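Rinemton Linens, notes on the set

Hi! I'm Imelda Rivera and I put this little picture set together because I wanted one place for everything I know about rolling up mats and towels (my hall closet was a mess, long story). There are 1325 photos in 39 folders, one folder per basket load. Start with folder 18 if you just want a taste.

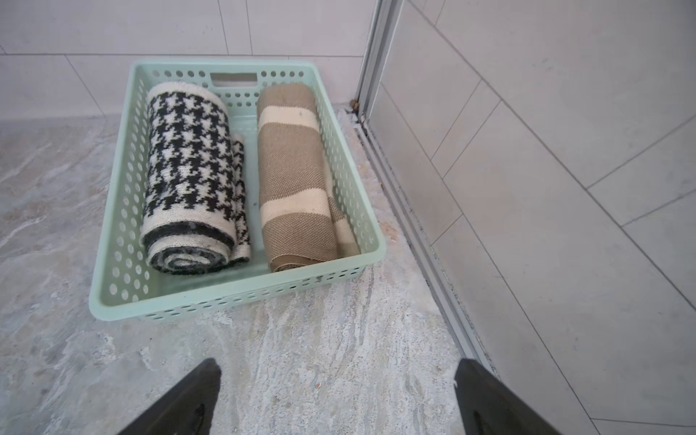

Folder 18: houndstooth roll and striped roll, green basket.

I file these as "rolled, side by side." The houndstooth one has a loose flap down its right side, so it also gets the tag "flap" – I'm picky about that! Stripes go under "woven" whatever the color.

Folder 7 still has mixed-up tags, sorry, I'll get to it in May. Use the photos however you like, and write me if you spot a wrong tag.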